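Gumville Blocks – README

Welcome! Gumville is a collection about laying small coloured blocks on a tabletop to make simple shapes, with a few ordinary desk things left standing behind them. If you like bright colours on a busy background, you're going to enjoy this one.

Version: 12
Recordings: 2,936
Layouts: 18
Maintained by: the Claltano tabletop group

What's on the table

The blocks are plain rectangular ones, small and strongly coloured: yellow, red, orange-red, magenta, lime green and pink. A few carry scuffs and small dark marks, and we've kept those in play from the start. They make it much easier to tell one block's faces apart when you're going through the close views. 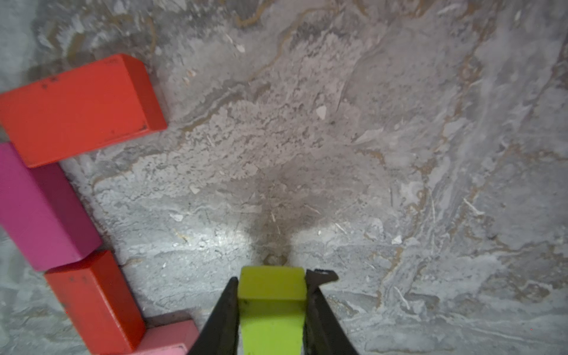
The surface

We love this tabletop. It's a grey marble pattern with white swirls and thin tan veins, and it catches the light. Shadows and bright patches on it can be as strong as the blocks themselves, so please don't threshold on brightness alone – we tried it in version one and lost half the pale pink blocks.

The walls are pale pink planks with vertical boards. Against them stand the things that live at the back of the table, a light pink rounded case and a square yellow alarm clock among them.

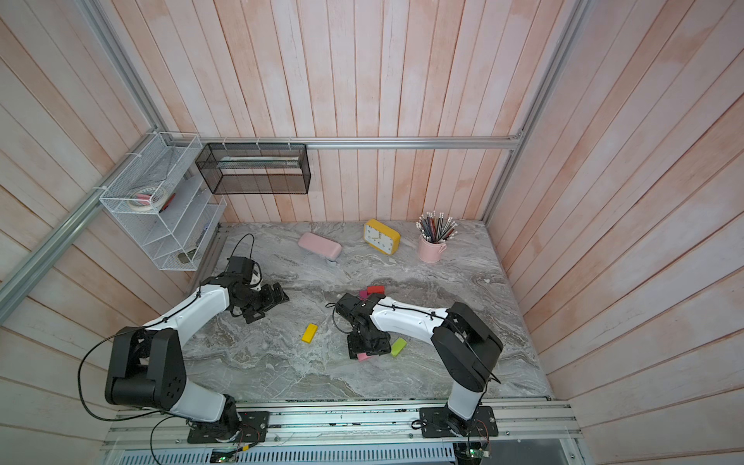

The clock is a favourite of ours, but it's also the thing most often confused with the yellow block in rough colour masks. Check the size before you trust a yellow label.

Layouts

Each layout is named after the shape it makes: zigzag, long row, gate, arrow and so on. Blocks may touch at the ends or sit slightly apart, and both count as correct. Small errors in angle are left as they are.

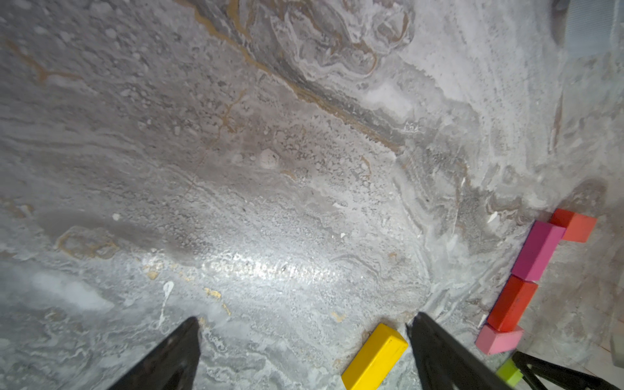

Thirteen of the layouts use a fixed colour order, listed in orders.txt. In the rest, any colour can go anywhere, and those are the most fun to browse. The Wilczyńska split holds back the gate and the arrow for testing.

Known issues

- Orange-red and red get swapped in nearly 12 per cent of the older labels. Fixes are very welcome!
- The clock face isn't a timestamp. Use the log.
- Pencils in the cup are not labelled one by one.

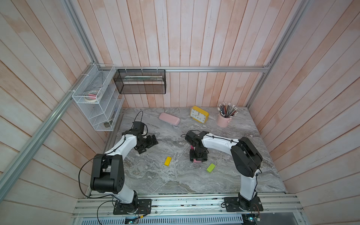
Small pink object off the table, with the case, clock and pencil cup behind.

Licence and credit

Free to use and share with credit to Gumville Blocks. The label viewer is Flandmont, kept in its own folder with its own README. The next release is planned for July.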